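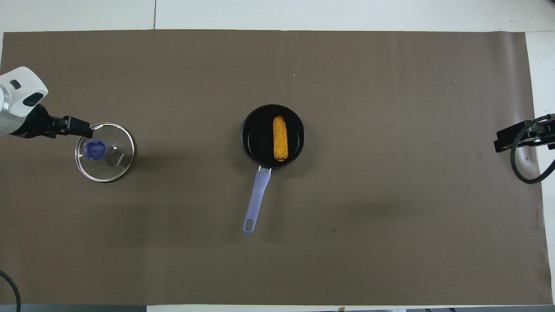 I gave up my fiber powder in September, and I don't miss it one bit! It was costing me way too much a tub, and all I got was orange sludge at 7 a.m. (my friend Biljana Kolev still swears by hers, bless her). An ear of corn in a little black saucepan does more for my mood than any scoop ever did, and I get to chew it. I think we've let the supplement aisle talk us out of plain food. Eat some beans, have a pear, see how you feel in 2 weeks.

Print this page | E-mail this article

We use cookies to improve your visit. OK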